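Siting a loaned sculpture in a historic courtyard

Check the floor before agreeing on a position. At Ovville the paving sits over a cistern, so any work heavier than the stated floor limit goes on a spreader plate. Mark the outline of the base in chalk and leave 3 feet clear on every side.

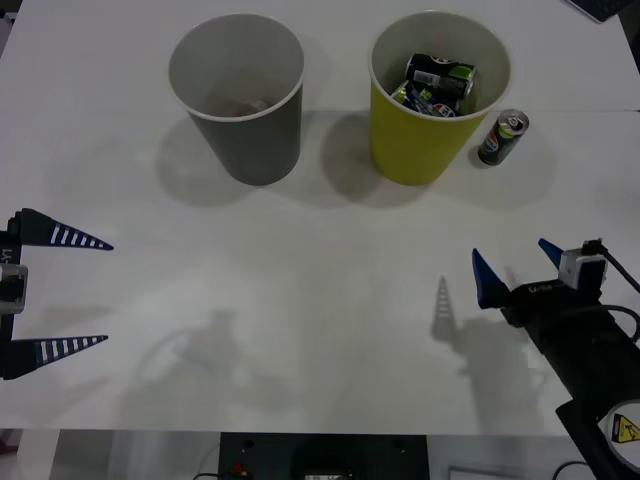 Set the plate on felt pads, level it, and lower the work with the sling still attached. Do not drill into original stone. Wait 30 minutes, check the level again, then release the sling.

Fix the label at the nearest modern surface. Record the final position on the loan form and send a copy to the lender. Outdoor loans at Ovville close at the end of September.

Text: Laurier Fraser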